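Stalberg Wood Stain and Paint for Toys, 30 ml Pots

Item 301 – in stock at our Rutdale warehouse

Stalberg makes paint for small wooden things that will be dropped, thrown, left under a couch and eventually found with a foot. The range is short. There is a red, a blue, a green, a yellow, and a clear topcoat that dries to a low shine. If you were hoping for a sage or an oatmeal, our friends in the nursery furniture business will be glad to take your money.

The paint is water-based and goes on with an ordinary brush. Each pot holds 30 ml, enough for a set of alphabet blocks with a little left over to dry out in a drawer. Stir it before you start. Shaking it puts bubbles in the paint, and the bubbles will still be there when the grandchildren are in college.

Choosing between stain and paint

The stain lets the grain show through and is forgiving on pine, maple and beech. The paint covers completely and is what most people mean when they ask for "toy colors." Both cost the same. If the wood is pretty, use the stain. If you bought the wood by the bag, use the paint.

Edges and inside corners are where most jobs go wrong. A plain cube is easy: do five faces, let it dry, turn it over, do the last one. Stars are harder, with those notches between the points where paint likes to pool and sulk. Use less than you think you need and chase it out with a dry brush. Triangles fall between the two – easy faces, and points that wear first. 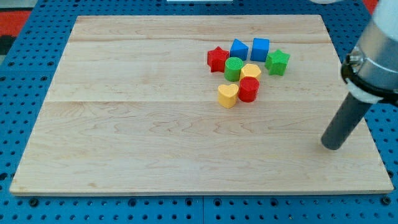 Stars, cylinders, a cube, a triangle, a hexagon and a heart in red, blue, green and yellow.

How many coats

Paint: 3 thin coats, with a light sanding after the first. Stain: one coat, wiped back, then a second if you want it darker. Yellow is the weak member of the family and may ask for an extra coat over dark wood. We have raised this with Stalberg. They agreed with us and changed nothing.

Leave an hour between coats in a warm room. In a Rutdale garage in February, leave it overnight and bring the pieces inside. The topcoat needs a full week before anyone small is allowed near it, and we are aware of how long a week is when someone small knows where the blocks are.

What's in the box

One pot of each color
One pot of clear topcoat
A Firden No. 4 brush (decent)
A sanding pad (adequate)
An instruction sheet in very small type

Also sold singly

Any color can be ordered on its own, so you don't have to buy a whole set to replace the red. It is usually the red. Schools and workshops can order the 1000 ml tin, in paint only, with a lid that needs a screwdriver and some resolve.

Goes well with

Meesuk unfinished shape blocks, sold by the bag
Firden brush cleaner
Firden drying rack, small

Shipping and returns

Orders ship in a padded box. Unopened pots can be returned within 30 days. Opened pots are yours, including any you opened only to see whether the green was really that green. It is.

Page updated 15 July 2022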